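Chapter 2
The Price of a Small Habit

Reading time: 2 minutes

Economists love the toothbrush. It is cheap, dull and bought by almost everyone, usually in a hurry. In the town of Meren, the drugstore chain Pindis stocks 138 kinds – most of them differing chiefly in their opinion of themselves.

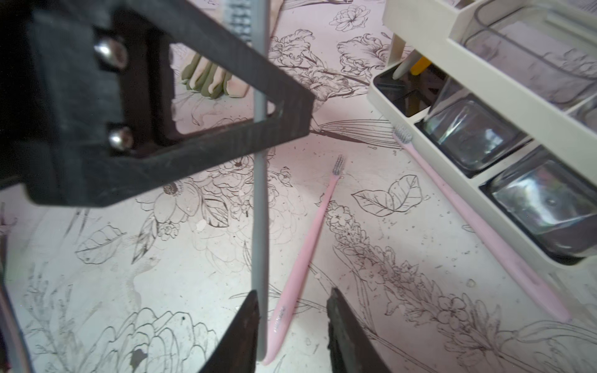
Why do shoppers pay more for a brush that does the same job?

Comparing takes effort, and the savings are small. Few people will spend a lunch hour to keep 2 dollars.

This chapter looks at what sellers do with that shrug, beginning with the shelf.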